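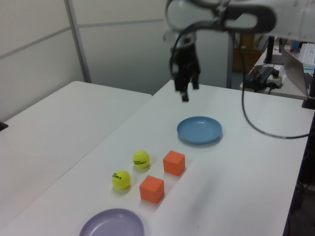

Jacinto Cisneros

ok thread on moving my mom out of the Clegg Street apartment, bc three people asked and I can't type it out three times

She was there since I was in fourth grade. One bedroom, a pantry, and a storage cage in the basement I had never once been inside. The cage is where the trouble was

156 empty jars. She had them written down in a notebook. Jars by size, with lids, without lids. I asked what they were for and she said jam. She has not made jam since my cousin's wedding

First rule if you're doing this with a parent – do not start with the kitchen. We started with the kitchen. Lost a whole Saturday to one drawer of takeout menus and twist ties

Start with the bathroom. Nobody cries over old sunscreen

Movers. Got 2 quotes. One guy came out, walked around, said a number and then called back that night with a number 300 dollars higher bc of the stairs. He had walked up the stairs

Went with Wilfredo Lagman who used to live downstairs and has a truck. Showed up early, brought his own blankets, wrapped the dresser better then I would wrap a baby
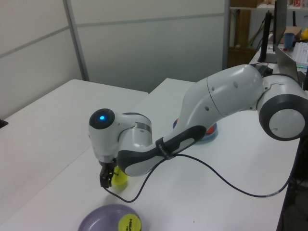 Anyway the dresser did not fit in the new bedroom. Measured the room, measured the wall, did not measure the turn at the top of the hall. It lives in the living room now with the tv on it and she says she likes it better. She does not

Change of address: do the pharmacy first. I did the bank and the post office and felt great, and then her refill went to the old place and sat in the lobby for 3 days

Also the phone company needs her on the line. Her, in person, saying her own name. I sound nothing like her and tried anyway

Things she would not let go of – the jars (we settled on forty), a fan with one speed, every birthday card since May of some year I wasn't born, a rug that sheds

Things she gave away without blinking: my trophies

New place is on the Asten side, ground floor, bus stop right outside. She already knows the lady across the hall and what that lady pays in rent

If your doing this soon, label the boxes on the SIDE. Not the top. They get stacked. I knew this and still wrote on the top

still looking for the can opener if anyone has tips. checked the bathroom boxes twice

ok going to bed, will answer the mover questions tomorow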